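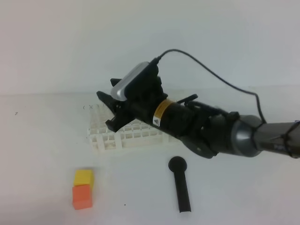 How to keep glass test tubes and a white rack clean on a shared white table?

Ya-wen Yau

Hello everybody. I take care of a small practice room at Sedamen, where we have glass test tubes, a white plastic rack with square openings and a big white table. Several groups use the same table, so other things live there as well, for example colored cubes for the sorting exercises.

My first problem is the tubes. I wash 25 of them by hand every evening, and when they are dry there is a gray film near the bottom. I use warm water from the tap and normal dish soap.
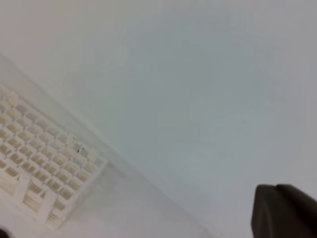

My second problem is that white plastic shows everything. The rack, the keyboard and the table collect dust in the small corners, and a wet cloth only moves it from one place to another. I have tried a sponge and also kitchen paper. The paper leaves little fibers in the openings of the rack, and then I pick them out with a needle, which takes me more time than the washing.

What is a good order for the work, and what should I use? I would like not to buy a machine. 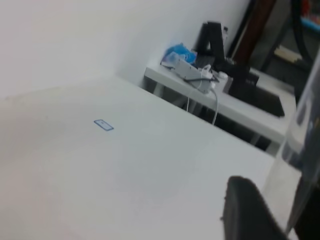
Sidalberg, 18 September 2026

I add some details to my text, as Naveen wished in his message. The water in our building is hard. The second desk, by the wall, has the power strip on it with the white cables going down over the front, so I do not want to carry a bucket or wet tubes over there. The sink is in the corridor.

Naveen Negi

The film is lime from the water. Put the tubes for one hour in warm water with a little white vinegar, then brush, then rinse two times. The last rinse must be with distilled water, otherwise the film comes back. Use a narrow brush with hair also at the tip.

For the power strip: unplug it before you wipe that desk, and wipe with a dry cloth only.

Po-yen Tu

Just buy new tubes, they are cheap.

Deirdre Fahy

I agree with Naveen about the vinegar, but I want to say something about the rack, as I had the same trouble in Grarkora with a set of 128 tubes.

Do not wipe it. Put the whole rack in a basin with soap, move it up and down, and leave it to dry on its side. A soft paintbrush is good for the openings. The same brush, dry, is also good between the keys of a keyboard – turn the keyboard over first and tap it gently.

Begin with the dry things and finish with the wet ones. If you do it in the other way, the dust sticks to everything.
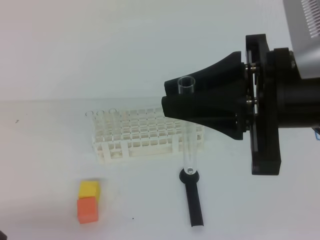 Drying is the part where most people lose their good work. A tube should dry with the mouth down, on a peg or in a basket with a soft cloth under it, and only after this it goes back to its place. I see you have a black holder too, with a round cup where the bottom of the tube sits. Please wash this cup as often as the tubes. A cup like this can keep old water, and the clean glass takes a ring from it. Wipe the inside with a cotton stick and let it dry open.

For the table I use a microfiber cloth, a little damp, and always in one direction toward me.

Ya-wen Yau

Thank you, Naveen and Deirdre. I did not think of the cup at all. I have ordered distilled water and a brush, and I will write again in October if the film is still there. Po-yen, thank you too, but our money for this year is already used.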